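How to write a blurb for your fantasy novel

A blurb is the short text on the back cover or the shop page. Its job is to get a reader to open the book. Most fantasy blurbs run to fewer than 200 words, and many first drafts are three times that.

Step 1. Pick one or two characters

Your novel may have a dozen people in it. Name the one or two whose choices drive the plot and leave the rest out. If the king only matters as a threat, call him "the king".

Step 2. Say what they want and what stops them

Write one plain sentence for each. My first try for Skelitz was 548 words and began with the founding of the city. The version I kept starts with a ferrywoman who wants her brother back from the salt mines. 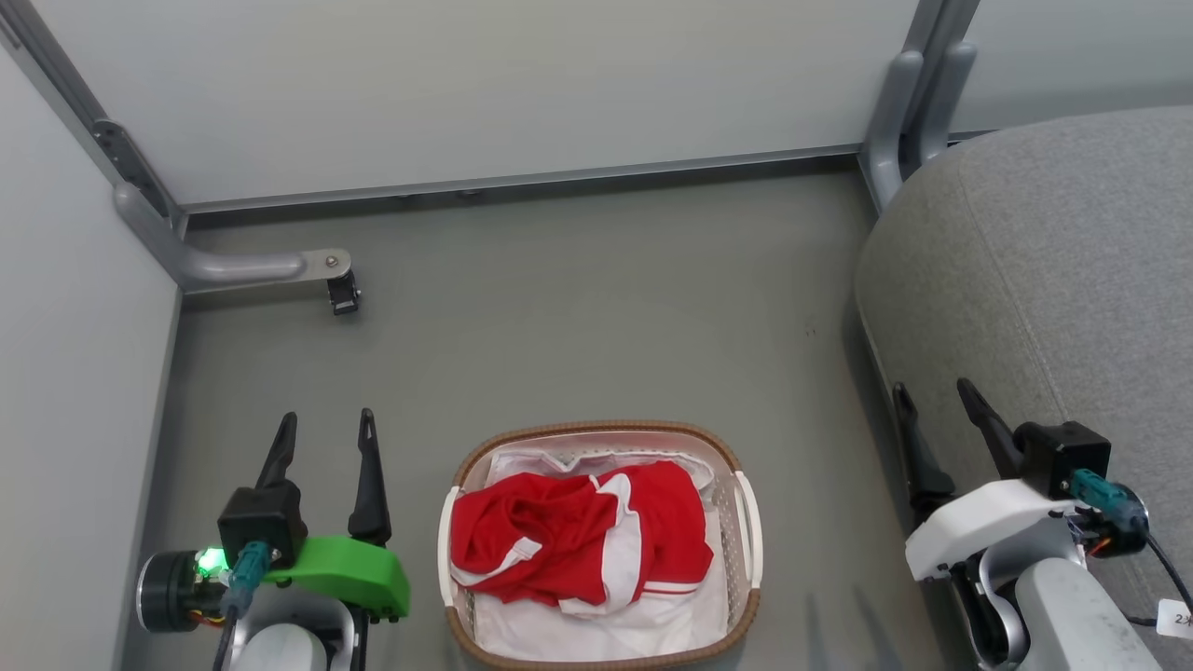
Red and white washing in an oval basket.

Step 3. Cut the invented words

Place names, gods, ranks and types of magic all slow a new reader down. Allow yourself two. I kept Skelitz, as it is the title, and Kukier, the order of monks who run the mines. The Treaty of 1301 went, along with both rivers.

Step 4. End on the choice

Stop at the point where your character has to decide something and either answer will cost them. This usually falls in the first third of the book. Don't give away anything after the midpoint, and avoid a string of questions.
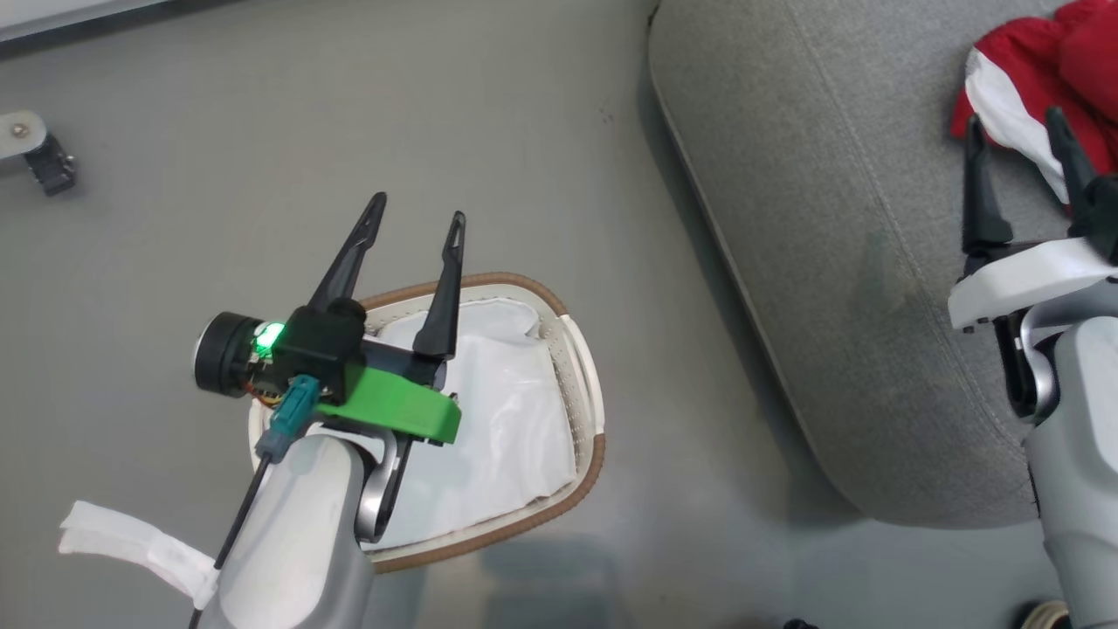 Grey floor, with the basket beside the furniture.

Step 5. Read it aloud

Mark any place where you run out of breath and split the sentence there. Then leave the blurb for a few days. I wrote mine in August and changed 4 lines when I came back to it.

Step 6. Check it on a small screen

Shop pages often hide everything after the opening lines. Put the character and the problem before that point. Series details, such as "Book Two of the Starex Cycle", can go at the bottom.

Last updated Tue 23 September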